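News > Surgical technology > Training

Tredeck will now rent you a robot that sews, by the month

2026-07-23 | 2 min read 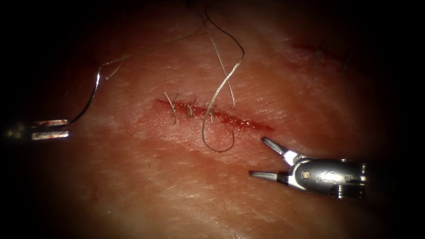

Three stitches tied, with the right half of the cut still open. Photo: Tredeck

Hospitals that fancy a suturing robot but not the bill for one can now hire the practice version. Tredeck has put its two-armed Pullover system on a monthly plan, aimed at teaching units and priced at 300 pounds an hour for the first 60 hours. After that the rate drops to 238, a saving that should thrill anyone who has already spent 18,000 pounds.

The fee covers the arms, the control desk and 4 days of instruction. It leaves out thread, which comes from Jarberg and is charged by the packet, in the fine tradition of the office printer.

Tredeck says the Pullover is meant for the dull middle of the job: pass, pull, knot, trim, repeat. Users can take over at any point, and the brochure mentions this often enough to make you wonder how often they do. Rival maker Oprea still sells its kit outright and says it has no plans to rent.

Bookings open in January. The name, we are told, was chosen by the engineers.

Comments (3)

threadbare60: My gran could do a blanket stitch with the telly on and she never charged by the hour.

Ward_9_nights: Does the desk come with a chair? Ours didn't.

mossop: Thread sold separately. Of course it is.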